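Section 4: Resetting the bedroom between guests

You've done the bathroom and kitchenette, so the hard part is behind you! The bedroom is my favourite room to turn over, as a little effort shows so quickly. Allow 15 minutes if the bed linen is already folded on your trolley.

4.1 Floor first

1. Open the curtains and turn on the bedside lamp. Brown carpet hides a surprising amount, and you'll want all the light you can get.
2. Bring the bin out to the open floor between the bed and the sofa, so you aren't walking back and forth with every wrapper.
3. Pick up bottles, packets and other litter by hand. Vacuuming comes later.

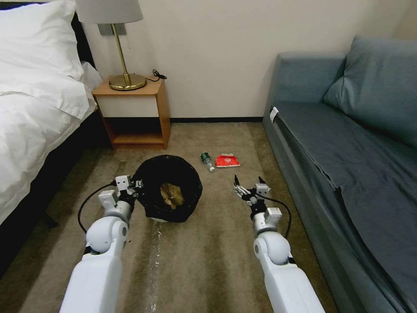

4. Crouch down and check under the bed base and around the bed legs. Phone chargers and socks love it under there. Anything worth keeping goes in a Fernach bag with the room number on the tag.
5. Empty the bin, wipe the rim and fit a fresh black liner.

Note: Bottles go in the recycling tub on the landing, even the tiny ones.

4.2 Bed and nightstand

1. Pull the duvet right back and look over the sheet before you decide anything. If in doubt, strip it.
2. Shake the duvet from the foot end, let it settle, then even up the overhang on both sides. Give it one good shake and the creases mostly sort themselves out.
3. Plump the pillows and stand them against the headboard.
4. Wipe the nightstand top and the open shelf underneath. Dust the lamp base with a dry cloth (brass colour shows every fingerprint!).
5. Coil any cord neatly beside the lamp.

Caution: Never spray cleaner near the wall plate. Spray the cloth, well away from it.

4.3 Sofa

1. Take off the cushions and run your hand along the gap at the back.
2. Shake out the dark throw sheet, lay it over the seat and tuck it in. Cushions go back last, leaning on the backrest.
3. Check the carpet once more, as crumbs and scraps do fall while you're working on the sofa.

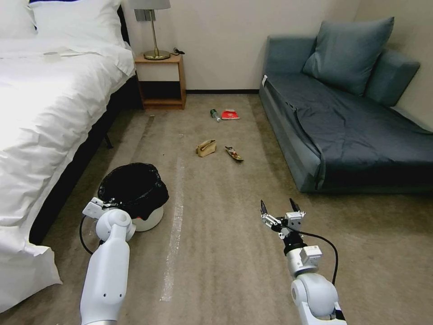
Nana Ackah does the sofa before the floor at Skilldale and reckons it saves picking up twice. Fair enough, and if that order suits you, go for it, as long as the vacuum still comes last.

4.4 Vacuum and close

1. Start at the nightstand and work back toward the door.
2. Use the narrow nozzle along the dark baseboard.
3. Put the bin back in its spot and switch off the lamp.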